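## 4. Comparing finger sets on the memory slots

Run the same test with the Castari fingers and the Skivum fingers. Both brochures promise "tool-free insertion". Treat that as a claim.

1. Lay the tower on its side with the panel off.
2. Put the hard drive, processor and expansion card in the parts tray.
3. Jog the arm down until the fingers reach the memory slots. Keep the speed at 13 mm/s.

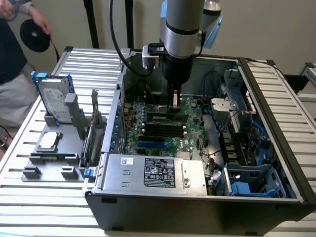 *Fig. 4: Fingers lowered to the memory slots.*

4. Close the gripper and note the force shown by the controller, then the force on your own gauge. Ours differed on 2 runs in the first batch.

> **Caution:** The wrist cable must keep its slack through the whole descent.

5. Repeat for 400 cycles before you change fingers. The Bunance sheet settles for fewer, and we don't trust it.
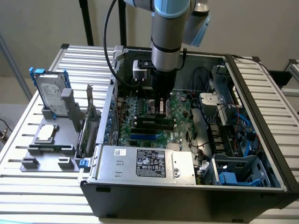

Žydrūnas Luik disagrees: he thinks the clips wear out long before the fingers do, so a long run mostly tests the motherboard.

He may be right. Log clip wear in its own column.

6. Save each run under its finger set. Error 513 means the controller lost the wrist camera.

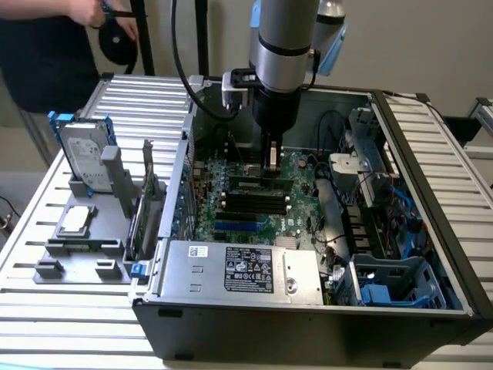
Restarting clears 513, but the offsets may have shifted, so check them again before step 3.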